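Equipment Planning, Hand-Held Grippers -- Progress to August 29, 2022
Prepared for Saskia Halliday by Janaka Kanagaratnam

The Tilleter budget line covers 16 hand-held grippers. Ten are delivered and in use; the remaining six are on order from Gostach for March. Replacement finger pads are quoted at $684 per lot, one lot approved.
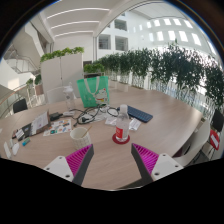
Gripper fingers with ribbed pads, atrium table.

Pads are the main recurring cost. Spending on consumables stands at nearly 80 percent of the allocation, and Wellington Prado has asked Haddad for a second quote -- same pad geometry, longer lead time.
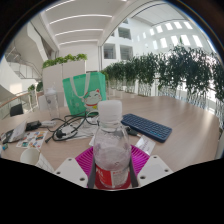 A decision on the second lot is needed before the March delivery. Storage and spare batteries are not yet budgeted.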